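Call for participants: hand and gripper comparison, kitchen tasks

Poulain is looking for people to operate our two-armed test stations in a comparison of end effectors on everyday kitchen work. Sessions are paid. No robotics background is needed for the operator places, and there are two longer bench assistant places for people who do have one.

What the study is about

We want to know how much a many-fingered hand gains over a plain two-finger gripper when the job is small and ordinary. The task set for this round is breakfast: load a slice of bread, press the lever, wait, take the toast out, put it on the tray. Each operator does the full set with both kinds of end effector and with two controllers, the Zumside glove and the Dirkora handheld. The order is drawn at random for each person.

The last round used blocks and cups and ended with 1507 scored attempts. It told us a good deal about grasping and very little about waiting, timing or reaching into a narrow slot. Toast covers all three.

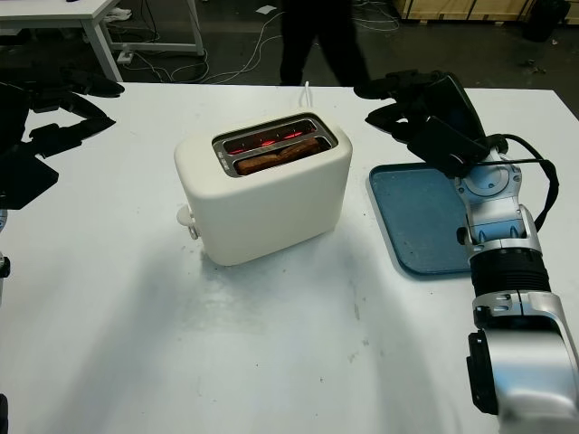
Sessions run in the ground floor lab at our Pevine site. A supervisor is in the room the whole time and has the stop button. You work from an operator chair and see the table through the head and wrist cameras, so you should be comfortable looking at a screen for stretches of 20 minutes. Breaks are built in and you can ask for more.

Operator places

You should:
– be 18 or older
– have normal or corrected vision
– have full use of both hands and arms
– be able to come in for four sessions of three hours each
– not have operated our stations before

Left-handed people are especially welcome, as we had too few last time. Please tell us if you have a pacemaker or other implant, or if head-mounted or close-up video has made you sick in the past.

Pay is $515 for all four sessions, sent after the last one. If you stop early you are paid for the sessions you attended. Parking is free in the lot behind the building.
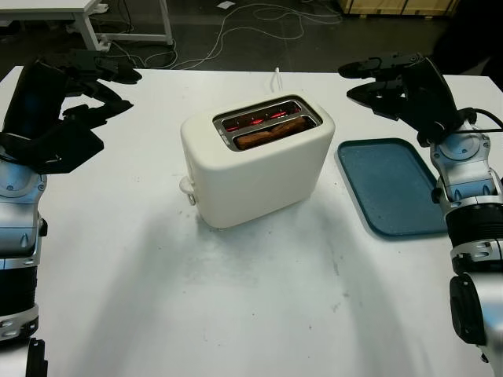

Both arms fitted with the multi-fingered hands, toaster on and tray to the right.

What happens in a session

The first session is mostly training. Teodoro Quintero will fit the glove, set the arm limits to your reach and take you through a set of free movements before anything is on the table. You then practice with the toaster unplugged until you feel ready.

Scored attempts begin in the second session. An attempt ends when the slice is on the tray, when it is dropped, or when the supervisor calls it. We record joint positions, motor currents, all camera views and the time of each step. We also ask you to fill in a one-page form on effort and comfort after each block. Your name is kept apart from the recordings, and your face and voice are not recorded at the operator chair.

Please don't practice at home with tongs. Two people did last time and it made their first blocks hard to compare.

Bench assistant places

Two people, part time, for the length of the study. The work is swapping end effectors between blocks, checking camera calibration, cleaning up crumbs, logging faults and keeping the score sheets in order. You will report to Zewditu Tesfamariam.
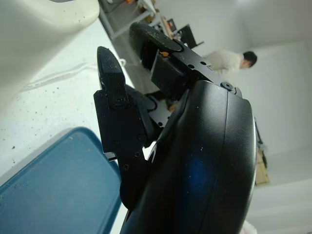
Wrist camera view with the two-finger gripper.

We expect you to be able to change a gripper with the drawings in front of you, read a wiring diagram and write a short Python script. Experience with force sensing or camera mounts would help. Students may apply if their class schedule leaves four half days a week free. Pay is $1780 a month, and the work can count toward a lab placement if your school agrees – ask them first.

How to apply

For an operator place, call extension 1582 through the Poulain front desk and leave your name, a phone number and the times of day that suit you. Marisol Quintero handles scheduling and will call you back with a short list of health questions.

For a bench assistant place, send a resume and a paragraph on something you have built or repaired to Brock Caron at the Pevine site. We would sooner read about one bracket that kept coming loose than a list of courses. Short interviews will be held at the bench, with a gripper change as part of the visit.

Applications for both close on 9/20/21. Operators who are not placed in this round can ask to stay on the list for the next one, planned for May, when the task set moves on to jars and lids.

Questions about how recordings are stored and who can see them should go to Crisóforo Cisneros, who can also send you the consent form to read before you apply.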